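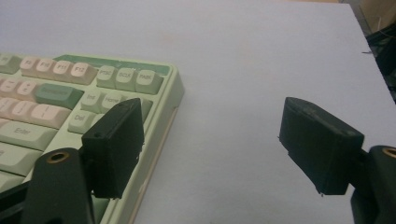

Skolia Building Residents' Association
Minutes of the December meeting, ground floor lounge, Saturday, 10 a.m.

Present: eleven households, plus one dog, who abstained throughout.
Apologies: the second floor, collectively.

Minutes of the last meeting
Approved after the word "shouting" was changed to "discussion" in two places.

Matters arising
The hallway light outside 4B has been repaired. It now stays on all the time. The chair thanked the electrician and asked that he be invited back.
The lost casserole dish has still not been claimed. It will go to the lobby shelf until the next meeting and after that to whoever wants it.

Boiler
Vasconcelos Heating sent a quote of $1,487 to replace the pump and flush the system. Uden Plumbing quoted $877 for the pump alone and did not mention flushing. A member asked what flushing would do. Several answers were given, no two alike. Agreed to go back to Uden and ask for a price on the same work, in writing this time, before January if possible. The top floor wished it recorded that "before January" was also the plan last January.

Bike room
There are more bikes than hooks. The chair reported that notes were left on all the bikes with flat tires and that the only reply was a second note, unsigned, objecting to the first. Any bike without a name tag by the next meeting will be moved to the courtyard. A proposal to move it to the street was withdrawn.

Laundry room
The sign-up sheet is working well for those who sign it. Complaints were heard about a red sock. The owner of the sock was not present, or was present and kept quiet. The dryer marked 2 takes coins but gives nothing back, and Kollunora, who lease us the machines, have been called. We are on their list.

Winter party
Budget set at $400, same as last year. A request for live music was discussed for longer than the boiler. Agreed: no live music. The accordion may be brought, but must be asked for by at least three households before it is opened. Potluck sign-up is on the lobby board. We already have five potato salads.

Any other business
The front door still needs a firm pull. New residents should be told this by somebody.

Meeting closed at 11:50. Next meeting same place, same time, with coffee if the urn is found.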